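Sorting and Folding Clothes on a Bed: Surface, Order and Time
Project report, second-year Household Textiles module
Submitted 24/08/2021

1. Purpose

The module asked for a small study of one household task. I chose the sorting of clean clothes on a bed, as done in the shared house on Prilley Road during July. The question was whether the bed covering affects how long it takes to sort and fold a load, and how many items are missed or put on the wrong pile.

Most advice on folding assumes a table. None of the bedrooms in the house has a table large enough, and the kitchen one is in use for most of the day. The bed is therefore the normal place for the job, and the covering is whatever happens to be on it.

2. Method

Ten loads were planned for each covering. Two coverings were compared: a flat cotton sheet in plain white, and a plush fleece blanket in beige with a leaf and fern print. Each load held 23 items, mixed between tops, trousers, underwear and socks. The same items were used each time so that the loads could be compared.

The load was tipped out in the middle of the bed. Items were taken one at a time, placed on one of four piles by type, and folded once all the piles were complete. Time was taken with a kitchen timer from the first item lifted to the last item folded. Socks were paired but not folded. An item counted as missed if it was still on the covering when the sorter called the load finished.

Two loads on the sheet had to be thrown out of the results, as the timer had been left on its previous setting. They were repeated the following week.

3. Observations

The fleece has a deep, soft pile. Thin garments do not slide on it, so a sleeve or leg that has been laid straight stays straight. The same property makes it slower to pull a garment flat, as both hands are needed - one to hold the hem and one to smooth the cloth. On the sheet a single sweep of the forearm was normally enough.

The print was more of a problem than the pile. The fern fronds are dark brown and grey-blue, with some orange leaves between them, and small dark items such as socks were easily passed over when they lay across a frond. Larger black garments were easy to find on the pale ground but hard to read when crumpled: a fold and a collar look much the same until the item is lifted.
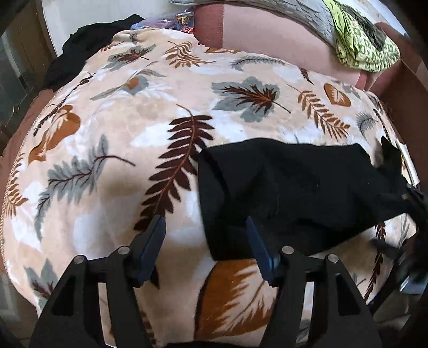 Grirkeck, reading the draft, objected that black clothes are just as hard to make out on a white sheet once they are in a heap, and that the fault lies with tipping the load out in one go. The objection is fair. A further set of loads was therefore run with the clothes laid out singly from the basket, on both coverings.

4. Results

Sorting on the fleece took longer than on the sheet in every pair of loads. The widest difference was 40 seconds. Missed items occurred only on the fleece, and all of them were dark socks. Laying the clothes out singly removed the missed items altogether but added time at the start, so the total was little changed.

Creasing was judged by eye after folding. No difference was found between the coverings, except for one linen shirt which came out better from the sheet both times it was checked.

5. Limits

One sorter did all the loads, and will have become faster with practice. The sheet and fleece were alternated to spread this out. Lighting was not controlled, and the evening loads on the fleece may have suffered for it.

6. Recommendation

For dark loads, turn the fleece back to the foot of the bed and work on the sheet. For light loads it can stay where it is. Socks should be taken out first in either case.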